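4.2 The bed as a holding area

Much of the literature on household tidying treats the wardrobe as the place where clothes live. Our diaries suggest that this is an optimistic reading. In the Tudthorpe households, a garment typically spent part of its week on a bed, neither dirty enough for the wash nor clean enough, in the opinion of its owner, to go back among the properly clean things. We follow Nambiar in calling this the middle pile, although few of the piles we met were in the middle of anything and several were barely piles.

The participants were 42 adults, each of whom kept a diary of clothing moves over two periods, the first of them in January. Every move was to be written down: chair to bed, bed to hook, hook to floor. Compliance was good for the first few days and then took on a literary quality. One diary records, under a single evening, "everything, everywhere." We coded this as one move.

Beds attracted clothes for reasons that participants found too obvious to explain and were mildly annoyed to be asked about. A bed is large and flat and at a convenient height. It is also needed again at night, which ought to make it a poor place to store anything. Participants saw this as its chief merit. Put the clothes on the bed, the argument went, and you will be forced to deal with them before you sleep. The diaries let us test this claim, and the claim did not do well. The most common bedtime move was from the bed to the nearest chair, and the most common morning move was the same trip in reverse.
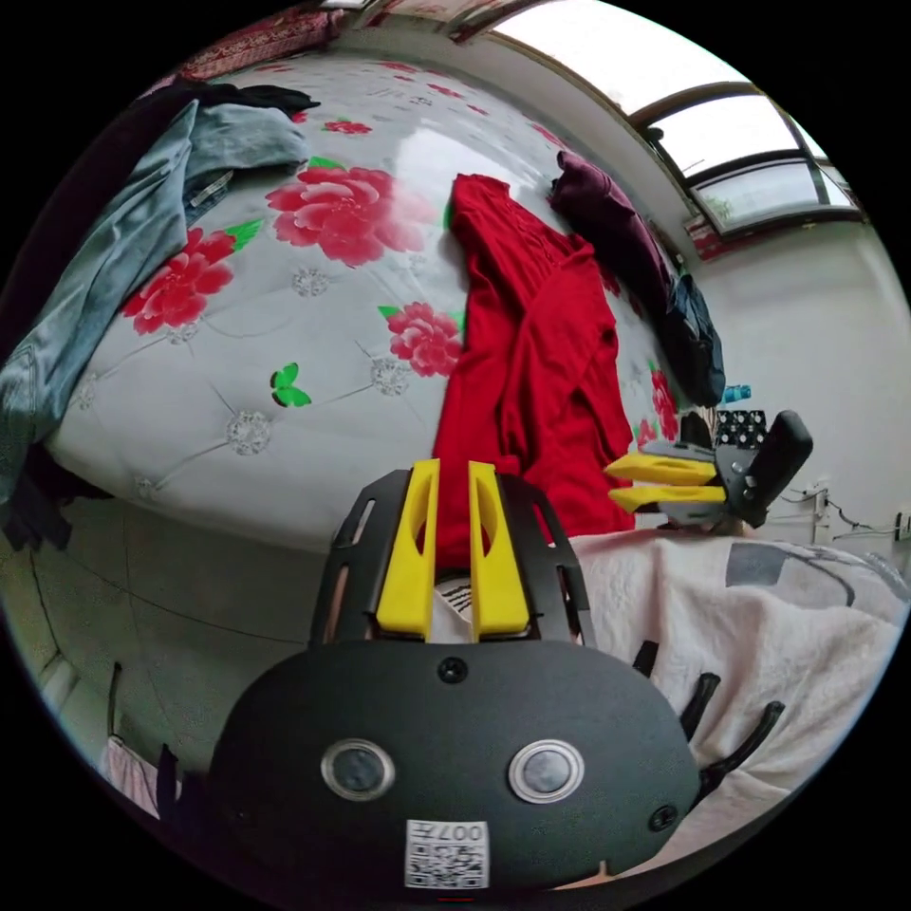
Figure 3. Garments on a double bed with a floral quilted bedspread, including a red long-sleeved garment and a pair of jeans.

The order in which people cleared a bed was more regular than we expected. Jeans went first in most of the diaries that gave an order at all. They are heavy, they fold without argument, and almost any treatment short of a knot counts as having put them away. Long sleeves were left until later. A sleeve has to be found, straightened and tucked behind, and then the same must be done on the other side, by which time the first one has often come loose. Participants spoke of sleeves with real feeling.

Dark clothes posed a separate problem. Black, navy and very dark purple were regularly confused under evening light, and two participants sorted them only by day, near a window. Others had given up on the distinction and kept a single "dark" shelf, a solution we are inclined to recommend.

We had also expected the bedspread to matter. Itow proposes that a patterned cover hides a mess and so lengthens its stay, while a plain one shows every sock. The diaries offer weak support at best. Households with patterned covers did leave clothes out a little longer, but they also reported liking their bedspreads more, and several said they cleared the bed in order to see it. One participant described moving a heap of laundry off her flowers "so they could breathe." The flowers were printed cotton. We have left the remark out of the coding and kept it in the paper.

Folding on the bed and folding elsewhere gave different results. Those who folded on the bed itself used the free end as a work surface and built their stacks at the other, which works well until the free end runs out. At that point the stacks were moved, and stacks that are moved tend to need folding again. The Cimisura diaries, kept by a smaller group of 10 adults under the same instructions, show the same pattern, with the difference that this group more often sat on the stacks.

None of this amounts to disorder. Nearly all participants could say what was on the bed, how long it had been there and what they meant to do about it. What they lacked was a place for clothes worn once — and until furniture makers supply one, the bed will go on doing the job. Section 4.3 turns to the chair.

Related items
Itow: Plain and patterned covers in shared bedrooms
Nambiar: The middle pile, a second look
The Cimisura diaries: coding guide and blank forms
Hooks, rails and the backs of doors
Tudthorpe household study: notes on the second diary period
Page last updated 24/08/2021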